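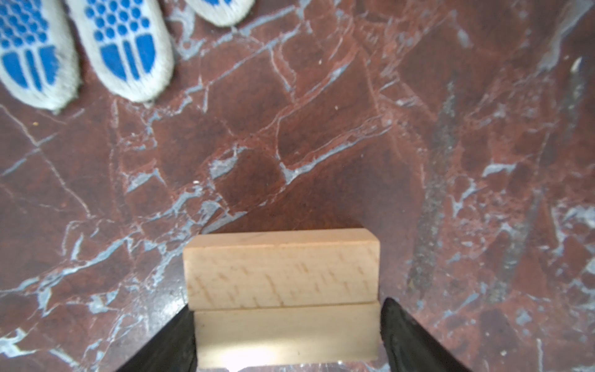 Two stacked wooden blocks between the gripper fingers. Wrist camera, polished marble floor.

Tiltham handling practice: gallery and notes
Iolo Jarman, 11 March 2024

This page goes with section 3 of the Tiltham handling practice, which covers picking and placing small rigid objects at floor level. The numbered text is kept in the main document. The notes here say how the section is applied at the Beddoe site and where operators have asked for a clearer wording.

Grip on stacked parts
A stack is treated as a single object only if the fingers bear on the part that carries the load. In the view above, the left finger lies against the side of the lower block, and the seam between the two blocks can be seen over it. The upper block should be entered in the log as unsupported by the grip unless contact on both its sides has been confirmed. A stack of more than 2 parts is outside the section and needs its own assessment.

Reflective floors
Polished stone, glazed tile and sealed resin all come under the heading of reflective floors. Overhead light can put a bright patch on a pale object – the lower block has one across its face – and edge detection should not rely on that part of the surface. Exposure is set on the object and locked before the first approach. If the lighting is changed during a session, the exposure is set again and the change is noted.

Patterned floors
Veined marble is the hardest of the surfaces listed in the annex. Pale veins on dark stone give long straight edges and closed angular shapes, and either can be taken for the outline of a part. The reference set for a patterned floor must therefore include bare-floor views from the same height and angle as the working views. Grurneo's settings file has a separate profile for this, which should be selected by name. Do not edit the default profile.

Approach and closing
Descent over the last 40 mm is made at reduced speed. The fingers are brought level with the object before closing and must not be dragged across the floor to reach it. Closing force starts at the lowest value in the table and is raised one step at a time. For bare wooden blocks the lowest value has been enough in most entries so far, though the August review will look at this again.

Wrist camera view
Both fingertips should stay in view throughout the grasp. The object is kept near the centre, left to right, and in focus; sharpness further back is not assessed. Crop nothing before filing. Views are stored as taken, with the session number and the operator's initials in the log.

Floor condition
Dust and small debris are recorded under floor condition, even where they have no effect on the grip. Fine specks are entered as "light". Anything large enough to lift one side of a part is entered as "obstruction", and the attempt is stopped.

Records
Session logs are kept for 700 days. A failed grasp is logged in the same form as a successful one – the form has a single outcome field, and it may not be left blank.

Open points
The wording on stacks does not yet say what to do if the upper part is wider than the lower. Wonitz has sent a draft clause, which is with the editors. Comments on the reflective floor list should quote the annex line number.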